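## 4. When should an arm trust what it sees through plastic? 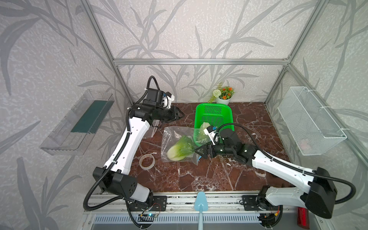

**Figure 3.** Two-arm cell with the grocery layout used in this section: bok choy in a clear bag, green basket behind it, packing tape to the left.

I'll admit that this section started out as a footnote. We had a planner we liked (Section 3), we had a perception stack that did fine on boxes and cups, and I figured produce in bags would be one more row in the results table. Then I spent most of December staring at depth maps of clear plastic, and the footnote grew.

Clear film does two annoying things to our point clouds. It drops points wherever there's a glare spot, and it invents points wherever a fold catches the light. The old version of our software, Katovden, treated both the same way: it smoothed them over. So a crumpled bag came out as a soft lump a bit bigger than the vegetable inside, and the grasp sampler would happily propose closing the fingers on a part of the lump that was pure air. Look at the bag in Figure 3 and you can see the trouble. The leaves and the stalks are easy to pick out by color, but the edge of the bag is anyone's guess, and the edge is the part we want to pinch!

### 4.1 Two masks instead of one

The fix we settled on is pretty simple. We run segmentation twice, once for the contents and once for the wrapper, and we never merge the results. The contents mask gives the planner a solid body to avoid squeezing. The wrapper mask gives it a soft region with a confidence value on every pixel. Cledwyn Skyrme wrote the first version of the wrapper model in an afternoon and then spent weeks cleaning up the labels – mostly arguing with me over whether a reflection counts as plastic. (It doesn't. I lost that one.)

We trained the wrapper model on 186 hand-labeled images. That's a small set, and I wouldn't expect it to carry over to colored or printed bags. We held out 29 more for checking the confidence values, and we picked our cutoff on those, so please don't read the cutoff as anything deeper than that.

Tape gave us a surprise. A roll of clear tape lying flat looks a lot like a wrapper to a model that has mostly learned "shiny and see-through," and early versions wanted to grasp it as if it were a bag with a cardboard snack in the middle. We now keep a short list of rigid clear objects as a separate class. It's a patch, and I'd love to replace it with something smarter.

### 4.2 Splitting the job between arms

Once the two masks exist, the planner (Stanau) has to decide which arm does what. We score every arm on reach to the best wrapper pixels, clearance from the other arm's links, and how much of the target its own wrist camera can see from the approach pose. The third term matters more than I expected. An arm with a slightly worse reach but a clean view will usually find the film edge sooner, and it needs fewer corrections on the way in.

The other arm becomes the holder. Its job is to wait outside a keep-out volume around the bag until the first arm reports contact, and then to come in and steady the contents. We tried letting both arms approach together and I don't recommend it. Each gripper blocks part of the other's view, both confidence maps drop, and the planner keeps replanning for both of them at once. Taking turns costs a little time and saves a lot of dithering.

A nearby basket complicates this, especially one with small holes along its sides. The holes fill in or open up depending on the viewing angle, so we wrap any detected basket in a plain box for collision checks and keep the fine geometry only for placing things inside. Anything draped over the lip, like a loose leafy vegetable, gets its own body in the planning model. Otherwise it's swallowed by the box, and the planner doesn't know it's there.

### 4.3 What we log

Every attempt goes into Sislow, our replay tool, with both masks, the confidence map, joint states, and the reason the planner gave for picking an arm. That last field is a plain sentence, and it's the one I read first. "Left rejected: wrist view blocked by right forearm" tells me more in two seconds than a plot of the cost terms does.

Replay also lets us rerun the planner on old recordings with new weights, without moving any hardware. There's a catch, of course: a recording only shows what the cameras saw on the path that was taken. If the new weights pick the other arm, we're guessing at its view from that point on, and Sislow marks those steps as estimated. We leave them out of the comparison in Section 5.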